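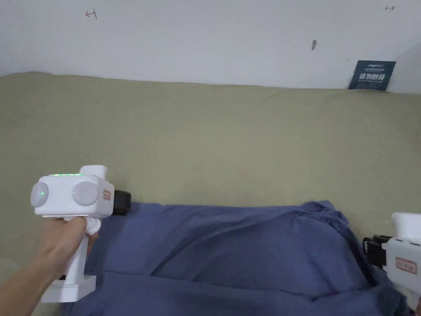 图1 蓝色布料,皱褶状态

Lidside布品共用站 阶段进展报告
提交对象:Ouazzani基金项目组
2021年5月19日

一、先说结论

贵方在上次来信中希望本次报告“简明扼要,突出成果”。简明扼要我们尽量,成果确实有,突出的程度请贵方读完自行判断。

项目目前总体按计划推进,进度偏差在可以解释的范围内,解释见第三节。登记在册的布品为200件,整理方法已经定稿,借出业务已经开始,布品架已经装好并且没有再倒过。尚未完成的有两项:熨烫区,以及那份我们在申请书里许诺得过于轻松的折叠手册。

二、背景(供新接手的项目官员参考,老朋友可以跳过)

共用站收集闲置的桌布、盖布、窗帘、背景布和各种说不清原来做什么用的大块布料,经过清洗、整理、登记,免费借给附近的兴趣小组、学校和办小型活动的人。申请书里的说法是“延长纺织品使用周期,降低社区重复采购”。实际操作中,这句话的意思是:有人要办义卖,需要一块盖得住旧桌子的布,又不想为了一个下午去买新的。

站点设在Lidside街区活动楼的一层,靠后门。原计划在二层,但布很重,我们很早就意识到了这一点,早到只搬过一次。

三、本阶段完成情况

1. 收集与登记

收集比预想的容易得多。公告贴出去以后,大家清理柜子的热情超出了我们的接收能力,其中不少人显然等这个机会等了很多年。送来的东西里有好布,有普通的布,有一条只剩一边的窗帘,还有一床被芯。被芯已婉拒,捐赠人过了一阵又拿来一次,我们再次婉拒,措辞较上次更明确。

登记使用Drukomon表格系统。系统本身没有大问题,问题出在我们最初设的“颜色”一栏是自由填写。同一批布于是出现了“蓝”“深蓝”“偏蓝”“海蓝”“像校服那种蓝”等条目,检索时输入“蓝”能找到一部分,其余的要凭缘分。现已改为下拉选项,旧条目逐条修正完毕。修正过程中就什么是蓝、什么是绿进行了比较充分的讨论,讨论结果附在操作说明末尾,至今仍有保留意见。

“尺寸”一栏也改过。起初写的是“大、中、小”,后来发现各人心里的“大”差别很大,有人按桌子算,有人按床算,有人按自己的手臂算。现在一律量长宽,以厘米计。卷尺用绳子拴在架子上,是第三把,前面的去向不明。

2. 整理方法

整理是本阶段花时间最多的工作,也是申请书里篇幅最短的部分,当时写的是“布品经折叠后入库”。写这句话的时候我们还没有认真折过什么。

一块布洗好拿回来,堆在那里是一团。要先找到角,从角把边拉出来,把大的褶子赶平,再对折。听上去没什么可说的,但大块布料有一个特点:这边刚拉平,那边又缩回去了。薄的布容易滑,厚的布对折之后会自己弹开一点,好像在考虑要不要配合。蓝色那一批尤其显褶,压痕在光线下一清二楚,验收时没有含糊过去的余地。

我们比较过几种做法。先找一角、沿边展开的方法最稳,速度不算快,返工少。先整体抖开再铺的方法看起来很有气势,遇到大块的布,一半以上会落回一个新的、同样复杂的形状。从中间往外推平的方法,只适合本来就大致铺开的布。最后定稿的流程是第一种,步骤如下:

把布放到台面中间,不急着拉。
找一个看得见的角,提起,放到台面边上。
顺着角找相邻的边,拉直。
对面的边照此处理。
手掌从中间向外赶一遍褶。
长边对折,再对折,最后折成与隔板同宽。
标签朝外。

最后一条是后来加的。没有这一条的时候,标签朝哪里的都有,找一块布要把一摞布重新折一遍,等于为同一块布向贵方报了两次工时。

折叠手册的初稿就建立在这份流程上。迟迟没有交付,主要是配图和文字对不上:文字里写“拉直”,而布在画面里往往还皱着。

3. 存放

架子装好了。第一次装的时候没有固定在墙上,理由是“先看看效果”。效果很快就看到了。当时架上只有布,没有人在旁边,损失为零,尴尬不计入损失。现在架子与墙之间有2处固定,隔板间距也调过,最下面一层放厚重的窗帘,往上依次是桌布、盖布和零料。

防潮问题比预想的麻烦。后门开着时通风不错,雨也进来得不错。已加装门底挡条,并将最下层隔板抬高。抬高之后,最上层就需要踩凳子,凳子已购,发票随附。

4. 借出

借出采用登记制,不收押金。对这一点内部原有顾虑,目前看来,还布的人普遍比我们预料的守时,只是还回来的状态各有各的理解。借用须知写的是“请折好归还”,收到的布里,有折得比我们还好的,也有塞在购物袋里拎回来的。后者的主人态度都很诚恳,说折过了。

有一块长桌布借出后还回来时多了一圈花边,缝得很细。登记表没有“增加”这一选项,暂按“状况良好”处理。

送洗部分由Eneo洗衣铺承接,按批取送。双方合作顺利,唯一的摩擦在于他们习惯用团状打包,我们习惯用折叠状上架,中间这段距离由我们负责。续约时打算谈一谈,但不抱过高期望,对方的报价正是建立在不折的基础上的。

四、未完成事项与原因

熨烫区。原定本阶段启用,因活动楼的电路检查推迟而顺延。楼方的答复是“快了”,我们记录在案。在此期间,只能靠手掌和重物处理褶皱。重物是几本旧年鉴,效果尚可,封面有一点掉色,因此浅色布改用干净木板压。

折叠手册。见上文。文字部分已完成,插图部分完成过半,剩下的主要是厚布和异形布。异形布指的是圆桌布,以及一块据捐赠人说是三角形的布,我们量过几次,认为它有四条边。

五、经费使用

各科目支出均在预算之内,明细见附表。需要单独说明的有两笔。

一是标签。原计划用纸标签,洗过一轮后字迹全部消失,布倒是很干净。改用布标签后单价上升,差额从印刷费中调剂,调剂申请已于上月按贵方格式提交。贵方格式要求填写“变更的战略意义”,我们填了“洗不掉”。如需更完整的表述,请告知字数。

二是台面。原有的桌子太窄,展开一块桌布时有一半垂在地上,等于刚洗完就去擦地。现在的台面由两张桌子并成,中间的缝用垫板找平。支出很小,改善很大,可惜这类支出在报表里归入“其他”,看不出什么光彩。

六、与指标的对照

申请书中的入库指标为500件,截至项目期末。目前的数字看上去离它还远,这一点我们自己也看得见。待登记的布还有大约5箱,入库速度主要取决于整理速度,整理速度主要取决于台面和人手,而台面问题刚刚解决。按现有节奏测算,期末能够接近指标;熨烫区如能如期启用,把握会更大一些。

我们请求贵方考虑一件事:现行指标只计件数。一块手帕大小的零料是一件,一幅能盖住整面墙的窗帘也是一件,前者折起来一眨眼的工夫,后者需要两个人,并且需要这两个人事先没有吵过架。如果只追求件数,最合理的办法是拿起剪刀,一块变四块,指标当场完成。我们暂时不打算这么做,但希望下一份报告模板能增加“面积”一栏。

七、下阶段安排

完成剩余布料的整理和登记,先处理蓝色和深色的一批,它们占地方,借的人也多。
熨烫区电路一经放行即行布置,器材已到,目前在凳子下面。
折叠手册在9月交付,电子版先行,纸质版视余款而定。
安排一次面向借用者的折布练习,内容限于长方形。圆形的我们自己还在学。
与Eneo洗衣铺续约,并就打包方式再作一次努力。

八、需要贵方协助的事项

请确认标签费用的调剂申请是否已获批准,我们收到过自动回复,写着“您的意见对我们很重要”,不确定算不算批准。

请告知期末验收是否安排现场查看。若安排,烦请提前通知,并说明是否需要现场演示折叠。我们希望演示用布由我方选定。

另,贵方寄来的项目展示横幅已收到,因运输中折得较乱,目前正在按上述流程处理,排在窗帘后面。

附表:经费支出明细;布品登记汇总;操作说明(含颜色分歧记录)

Lidside布品共用站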